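Unit 4 - Concrete: mixing, placing and curing

Reading for this unit: chapter 6 of the course pack, pages on slump and on curing. Bring your lab notebook. The cylinder results from the first batch are posted on the shelf by the scale.

What is in it

Concrete is cement, water, sand (fine aggregate) and gravel or crushed stone (coarse aggregate). Cement and water together make the paste. The paste coats the aggregate and fills the gaps between the pieces. Most of the volume of a normal mix is aggregate, and people who have only bought it in bags are often surprised by that.

Cement does not dry. It reacts with water and forms new solids, a process called hydration. A slab can harden under water. If a slab loses its water too early, the reaction slows or stops near the surface and the top stays weak and dusty.

Water-cement ratio

The ratio is the mass of water divided by the mass of cement. If a batch has 300 kg of cement and 150 kg of water, the ratio is 0.50. Lower ratios give stronger and less porous concrete, as long as the mix can still be placed and compacted. Count the water that comes in with damp sand. Students lose marks on this every term.

Worked problem: A batch has 300 kg of cement and 135 kg of added water. The sand carries another 15 kg of free water. Total water is 150 kg and the ratio is 0.50, the same as above. If you had ignored the sand you would have reported 0.45 and expected a stronger cylinder than the one you broke.

Slump

The slump test tells you how stiff the fresh mix is. Fill the cone in three layers of equal volume, rod each layer 25 times, strike off the top, and lift the cone straight up. Measure the drop from the top of the cone to the displaced center of the concrete. A slump that shears off to one side is thrown out and the test is run again on a fresh portion. Do not add water to the sample to get the number you were hoping for.

Surface and finish

The look of a finished surface depends on the form face, the aggregate, the finishing tool and the timing. Steel forms leave it smooth. Rough boards leave their grain. Speckling can come from exposed fine aggregate, and a mottled gray from uneven moisture or uneven curing. Lighting changes how all of this reads, so the same gray can look like two different grays on either side of a shadow line. 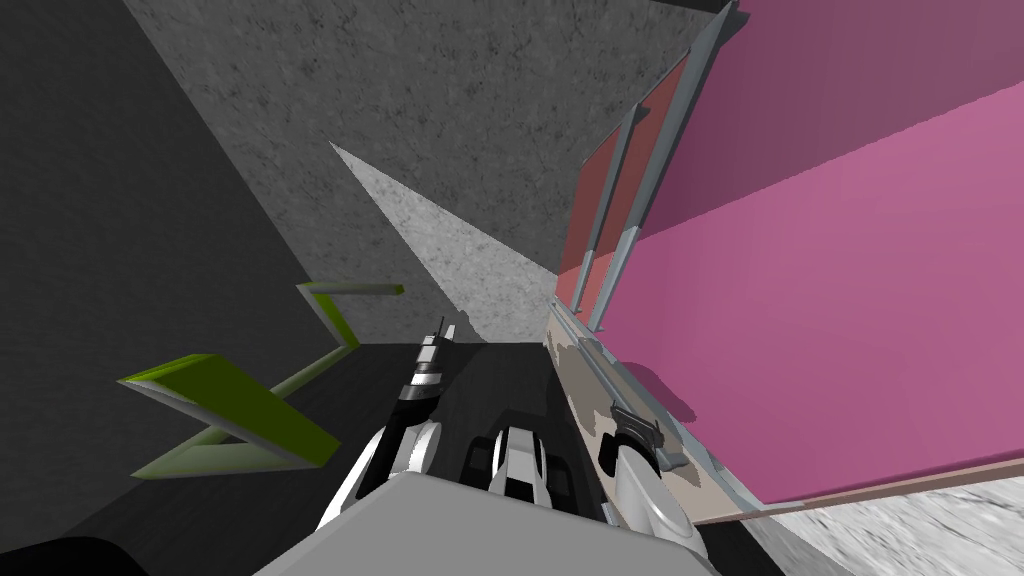
Murray Doucette disagrees with the order of topics in this section and would teach curing before finish, on the grounds that most of the blotchy floors he gets called out to were finished well enough and then left uncovered overnight. In his view a student who remembers only one thing from the unit should remember the wet burlap.

The order stays as it is this term, but read the next section with his point in mind.

Curing

Curing means keeping enough moisture and a suitable temperature in the concrete while it gains strength. Common methods are ponding, wet burlap, plastic sheet and spray-on compound. Start as soon as the surface will not be marked by it. Seven days is the usual minimum for ordinary work. In January the problem is more often cold than drying - fresh concrete that freezes in the first day can be permanently damaged.

Strength is normally reported at 28 days. Concrete goes on gaining strength after that, slowly, if moisture is available.

For the design exercise, use a specified strength of 35 MPa and a maximum aggregate size of 20 mm. Show every step, with units.

Terms to know

Bleeding: water rising to the surface of fresh concrete.
Laitance: the weak, milky layer left when bleed water carries fine material up.
Honeycombing: voids left where paste did not fill between the stones.
Cold joint: a plane of weakness where one pour stiffened before the next was placed.

Lab groups

Group 1 reports to Ginette Simard, group 2 to Gordon Lavoie. Both groups wear gloves and eye protection when handling fresh concrete. Wet cement burns skin, and the burn may not be felt right away. Wash tools before you write up your readings. Lab sheets go in the tray by the door.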